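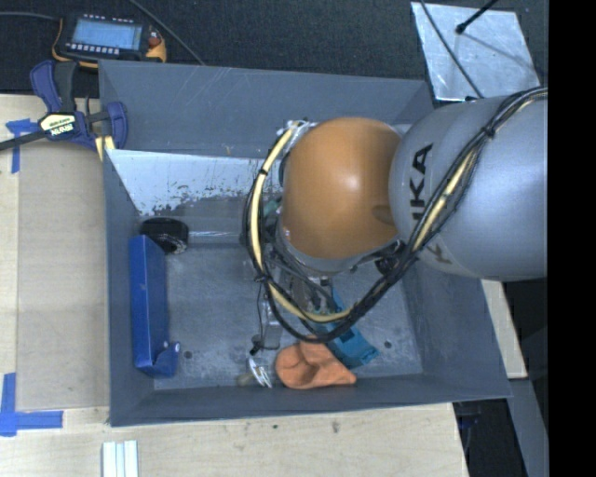 *KUKA over the gray bin, mixed objects.*

22nd February - grasp ranking, Praklow bin

Swapped the old scoring for the Pliteo one today and wow, it's so much less picky! Log is up to 1044 attempts now. I ran three passes with each scorer, same objects, and the new one picked wall-side grasps five times where the old one just gave up. Still hates the soft orange thing - maybe the depth is too noisy there? Want to rerun the December set before I touch the weights.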